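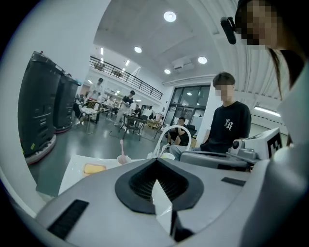 Photo: Drudik open day, Furness hall

Ticket 183 – Hand-held grippers lose tracking during visitor demo
Status: Open (was Closed, reopened by reporter)
Reported by: Chepkoech Ndung'u
Assigned to: Drudik field support
Opened: 10 May 2024
Software: Nyanda recorder, the build that was on the demo laptops

What happened

We came to the Furness open day to decide whether to order a set of the two-handed grippers for our own training room. The pitch was that anyone can pick them up, do an ordinary chore, and walk away with a clean recording of both hands. I watched the toast table and the sink for most of the afternoon and then asked for the session export. It had 244 recordings in it. Of those, 87 were flagged "pose lost" on one hand or the other. The presenter had told us the failure rate was "basically nothing."

What I expected

Fewer than 15 flagged, going by the leaflet.

Steps to reproduce

1. Start Nyanda with both grippers paired.
2. Hold them over the table with the marker blocks up.
3. Bring the hands close together, as you would to hold a slice of toast with one and reach for the spoon in the cup with the other.
4. Stop and look at the track for whichever hand was behind.

Reply from Drudik support

Thanks for the detailed report. Pose loss at public events is usually down to visitors covering the marker with a sleeve or hair, or turning the gripper so the block faces away. Our staff can keep both blocks visible after a short warm-up. We suggest discarding flagged recordings and will close this as user handling.

Reply from Chepkoech Ndung'u

Please reopen. "User handling" is the whole product. The sign at the door said no training needed, and your staff are not who would be using these at our place. I also asked the export for the operator field and a good part of the flagged recordings belong to your own presenters, so the warm-up theory needs some work.

Two more things I would like looked at:

– The recorder shows a green dot the whole time, including through the stretches it later flags. A visitor has no way to know that the take is bad until the end.
– Flagged takes still count toward the total on the big "recordings today" number. I don't think that number should be used in a sales talk.

Reply from Drudik support

Reopened. Could you tell us which table had the most trouble, and whether it was the same pair of grippers each time? The two pairs had different fingers fitted – the white triangular ones and the black ridged ones – so that may help us narrow it down.
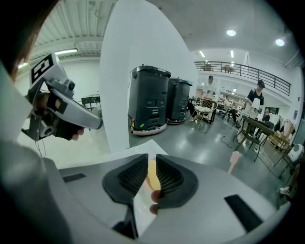 Can the recorder be used with different fingers on the gripper without setting it up again?
The tracking carries over, but the opening width has to be calibrated each time the fingers are changed.

Reply from Chepkoech Ndung'u

That calibration note is on the last page of the setup sheet and I didn't hear it mentioned once during the demo. I don't know whether it was done between sessions. The operator log doesn't record it, so I doubt you know either.

I sorted the export by table. Both tables have pose loss, the sink has more of it. Swapping the finger type doesn't change the picture much, so I'd stop looking there. What the sink has that the other table lacks is shine. The basin is covered in clear plastic film and the floor past it is glossy enough to show the ceiling lights. If your cameras need to find a black-and-white square, I would guess a lot of bright streaks behind it is a poor start. It's a guess. You have the raw video and I don't.
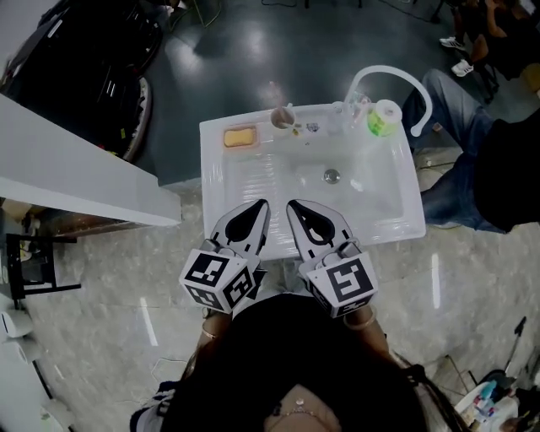

Sink station, both grippers in use, marker blocks in view.

Reply from Drudik support

We pulled a batch of the sink takes. Glare is a contributor in part of them – the exposure drops when the film fills the view and the marker edges go soft. In the rest, one gripper passes in front of the other, which is expected behavior with two hands in a small space. Workaround for now: take the film off or use a matte liner, and lock the exposure in Nyanda before starting. A live warning for lost pose is on the list for July.

Reply from Chepkoech Ndung'u

Two hands in a small space is how people wash things. I'll accept the exposure lock as a workaround and not as a fix.

Before we order anything I want the same two tables run again with the lock on, by people who walked in off the street, with the full export sent to me and nothing removed. Pilley has offered us a room for it if Furness is booked. The robots on wheels can stay home, they take up floor and had nothing to do with what we came to see.

Keep this open until then.

Status changed: Open, waiting on vendor
Linked: green dot stays on during pose loss (new ticket, no owner yet)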